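Tedovell-Vorwahlen: Datensatz zu Empfehlungen und Ergebnissen

Stand: Juni, dritte Fassung
Pflege: Chantal Kowalchuk, Projekt Pudik

Inhalt

Der Datensatz verzeichnet öffentliche Wahlempfehlungen vor den kommunalen Vorwahlen im Bezirk Tedovell und verknüpft sie mit den amtlichen Endergebnissen der jeweiligen Wahlkreise. Er umfasst 3536 Empfehlungen für 717 Kandidaturen. Als Empfehlung zählt jede namentliche Unterstützung durch eine Amtsperson, einen Verband, eine Ortsgruppe oder eine Zeitungsredaktion, sofern sie vor Schließung der Wahllokale veröffentlicht wurde. Spenden und gemeinsame Auftritte ohne ausdrückliche Empfehlung sind nicht enthalten.

Dateien

empfehlungen.csv — eine Zeile je Empfehlung
kandidaturen.csv — eine Zeile je Kandidatur, mit Stimmenzahl und Stimmenanteil
wahlkreise.csv — Zuschnitt und Zahl der Wahlberechtigten
quellen.csv — Fundstelle zu jeder Empfehlung
aenderungen.txt — Korrekturen gegenüber der zweiten Fassung

Alle Tabellen sind in UTF-8 gespeichert, Trennzeichen ist das Semikolon, Dezimalzeichen das Komma. Wer mit englisch eingestellter Software arbeitet, muss das beim Einlesen angeben.

Felder in empfehlungen.csv

emp_id: laufende Nummer, bleibt über alle Fassungen gleich
kand_id: Verweis auf kandidaturen.csv
geber: Name der empfehlenden Person oder Stelle
geber_typ: amt, verband, ortsgruppe, redaktion
form: text, rede, liste
widerruf: 1, falls die Empfehlung vor der Wahl zurückgezogen wurde, sonst 0
quelle_id: Verweis auf quellen.csv

Empfehlungen für mehrere Personen in einem Text wurden aufgeteilt, so dass jede Kandidatur eine eigene Zeile hat. Die gemeinsame quelle_id zeigt, was zusammengehört. In 234 Fällen ließ sich nicht klären, ob eine Liste vom Vorstand beschlossen oder nur von einem Mitglied verbreitet wurde. Dort steht bei geber_typ der Wert unklar.

Erhebung

Grundlage sind die Lokalzeitungen des Bezirks, die Mitteilungen der Ortsgruppen und das Flugblattarchiv in Arsenault. Jede Fundstelle wurde von zwei Personen unabhängig erfasst. Bei Abweichungen hat eine dritte entschieden. Die Ergebnisse stammen aus den Niederschriften der Wahlausschüsse. Vorläufige Zahlen vom Wahlabend wurden nicht übernommen, auch wenn sie in der Presse noch lange zitiert wurden.

Bekannte Lücken

Für den Wahlkreis Gukon fehlen die Mitteilungen zweier Ortsgruppen vollständig. Reden sind nur erfasst, wenn ein Bericht darüber gedruckt vorliegt. Kleine Kandidaturen ohne Presseecho haben deshalb vermutlich zu wenige Einträge. Etwa 537 Zeilen tragen kein Feld form, weil die Quelle nur die Tatsache der Empfehlung nennt.

Aus dem Datensatz lässt sich nicht ablesen, ob eine Empfehlung Stimmen gebracht hat. Bekannte Amtspersonen empfehlen häufig Kandidaturen, die ohnehin vorn liegen, und manche Verbände legen sich erst in den letzten Tagen fest. Wer Erfolgsquoten einzelner Geber berechnet, sollte das dazuschreiben und Wahlkreise mit nur einer Kandidatur vorher herausnehmen.

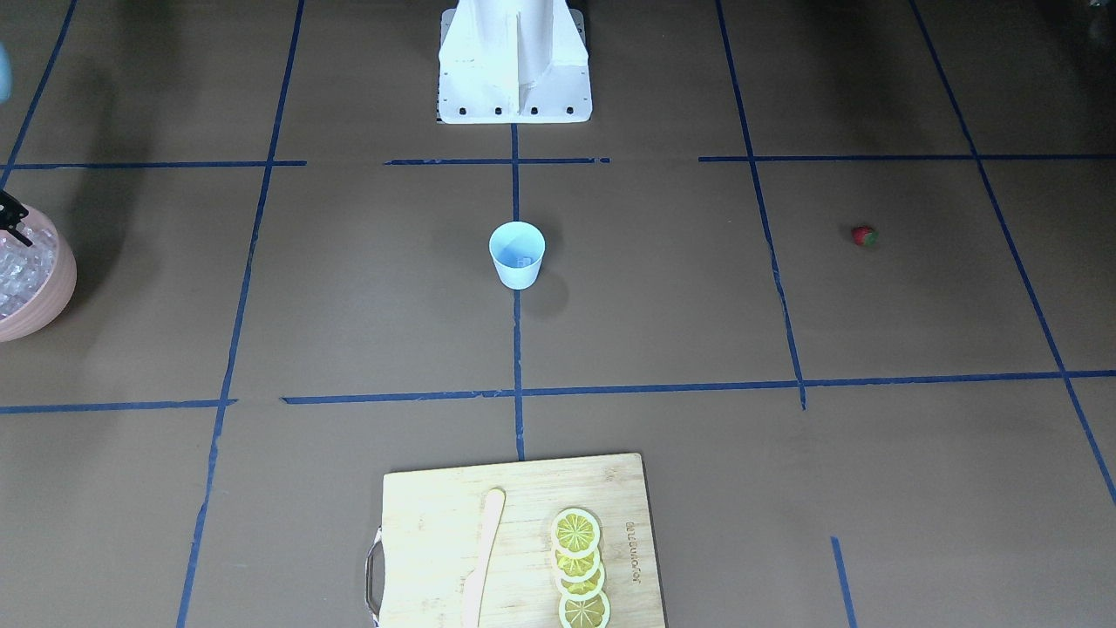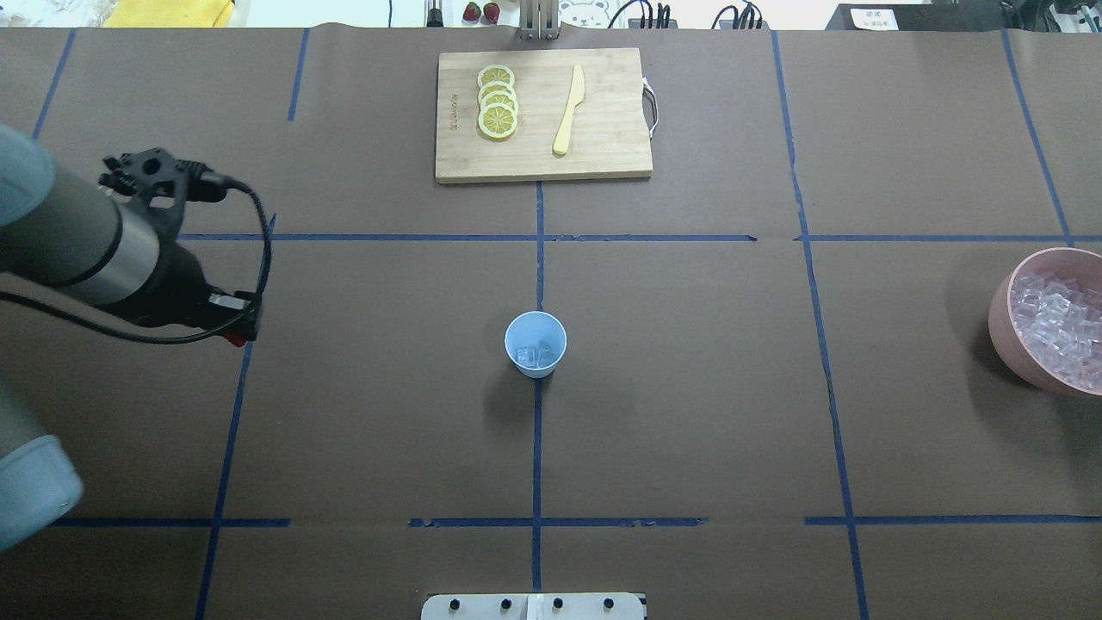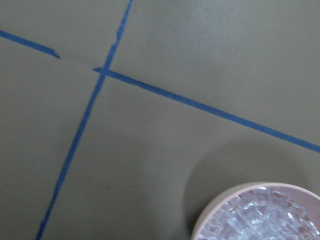
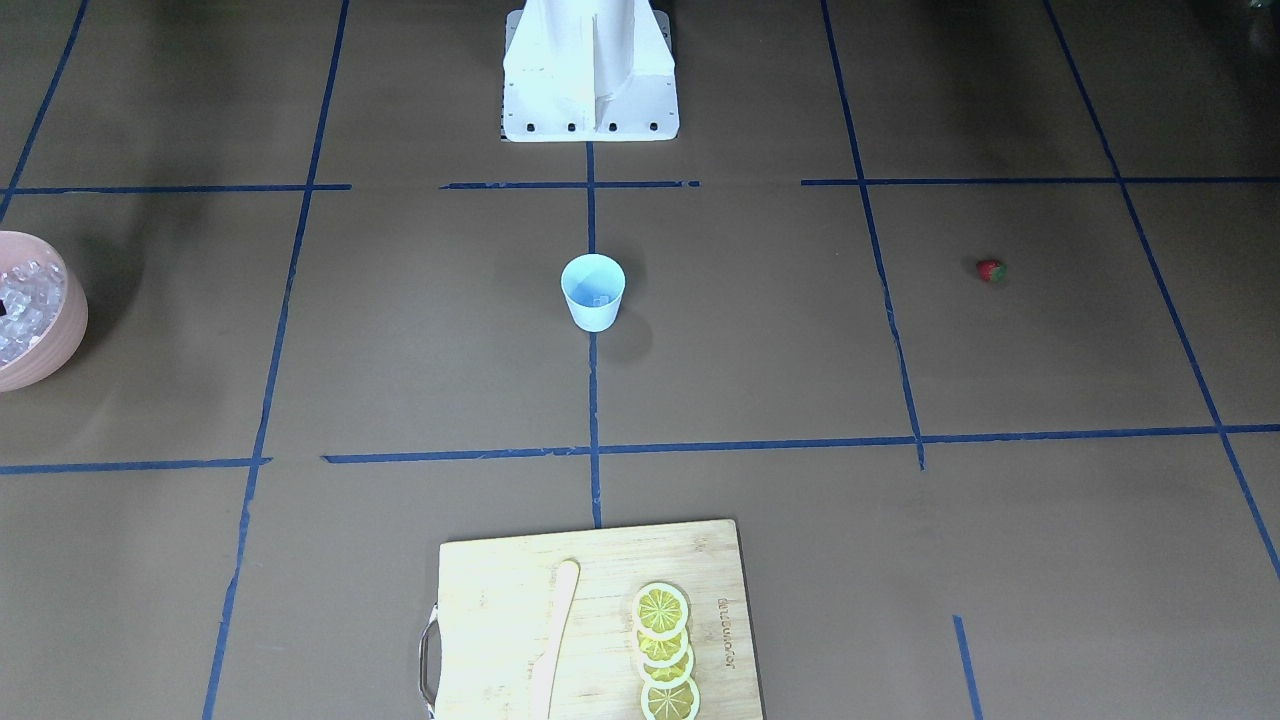
Nutzung und Zitat

Die Tabellen dürfen mit Nennung der Quelle frei verwendet und weitergegeben werden. Zitiervorschlag: Kowalchuk, Chantal: Tedovell-Vorwahlen, Empfehlungen und Ergebnisse, dritte Fassung, Projekt Pudik. Bitte immer die Fassung angeben, die Zeilenzahlen unterscheiden sich.

Korrekturen

Fehler bitte mit emp_id und einer Fundstelle melden. Hinweise ohne Beleg werden gesammelt, aber erst eingearbeitet, wenn eine Quelle vorliegt. Gelöschte Zeilen behalten ihre Nummer und stehen in aenderungen.txt — die Nummern werden nicht neu vergeben.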